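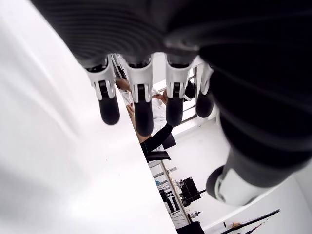 Soil Retention and Cleaning of Ribbed Entrance Mats
Project report, Building Services module

1. Purpose

The project compared two ribbed entrance mats used in the north and south doorways of the Boller building. The doorways are the same width and open onto the same paved path. The north doorway has a Magsi mat with straight parallel ribs. The south doorway has a Handomar mat with ribs laid out in curved bands. The building manager wanted to know whether either mat holds more soil before it has to be lifted and cleaned, and whether the current cleaning method removes what the mat has caught.

2. Background

An entrance mat has two jobs. It scrapes loose material from shoes, and it stores that material below the level of the next shoe. The rib does the first job and the groove does the second. A tall, narrow groove stores more soil for a given area but is harder to empty. A shallow groove empties easily, but soil reaches the top of the rib sooner and is then carried indoors.

Rib direction also matters. Ribs that run across the direction of walking scrape better than ribs that run along it. With curved ribs the angle changes from one side of the mat to the other, and scraping should be less dependent on the path a person takes.
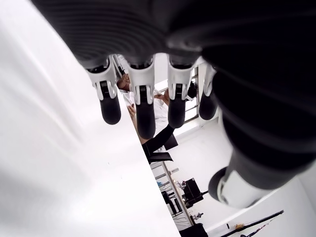 Figure 1. Curved grooves on a black surface, seen from below, with the fingers hanging from its lower edge.

3. Method

Each mat was vacuumed on both sides, rinsed, dried and weighed before the test. It was then put back in its doorway and left until the door counter had recorded 3,000 crossings. The mats were lifted by two people, kept level, and carried to the workshop on a board.

Soil was removed in two stages. In the first stage the mat was turned over onto a clean sheet and struck with a flat paddle. The loose material was collected and weighed. In the second stage the mat was brushed along the grooves with 800 ml of water and a Flidine detergent at the dilution given on the bottle. The wash water was filtered, and the filter was dried overnight and weighed the next morning.

The test was run once per mat in June. The weather was dry apart from one short shower, which fell while both mats were in place.

4. Results

Total soil was 102 g for the straight-ribbed mat and 101 g for the curved one. The difference is smaller than the uncertainty in the weighing and no conclusion is drawn from it.

The split between the two stages was less even. Most of the soil in the straight-ribbed mat came out dry, under the paddle. The curved mat gave up less than half of its soil at this stage, and the remainder had to be washed out. The material left behind was mainly fine grit and fiber packed into the bottom of the groove.

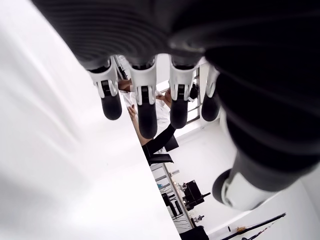

Figure 2. Fine parallel grooves on a molded surface. Four fingers below, with white middle segments and black tips.

5. Cleaning method

The current method is a daily pass with an upright vacuum, without lifting the mat. The nozzle follows straight ribs for their full length if it is pushed in the right direction. On the curved mat it crosses the ribs at most points and rides on top of them. This agrees with the result of the dry stage - soil that is reachable in a straight groove is missed in a curved one.

A narrow crevice nozzle was tried on a small area of the curved mat. It cleared the grooves well but was slow, and would not be practical for the whole mat every day.

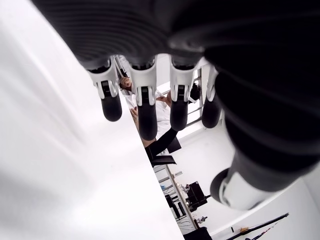
Inspection proved harder than expected. Both mats are black, and under the ceiling lights a loaded groove looks much like an empty one. A hand lamp held low at the side gave a usable reading. Dark ribbed surfaces show their relief mainly through highlights, as on the palm in the picture, where the repeating ridges catch soft light against matte black. On a clean mat the highlights form even lines. Where soil has reached the top of the groove, the lines become broad and dull or disappear. The check takes under a minute per mat and needs no lifting.

6. Limits and recommendations

One run per mat is not enough to rank the two products. The door counter does not separate people entering from people leaving, and the two groups carry different amounts of soil. A repeat in wet weather would be useful, as damp soil is likely to pack differently.

The straight-ribbed mat can stay on the present routine. The curved mat should be lifted and washed once a week, with a low-angle lamp check midway between washes.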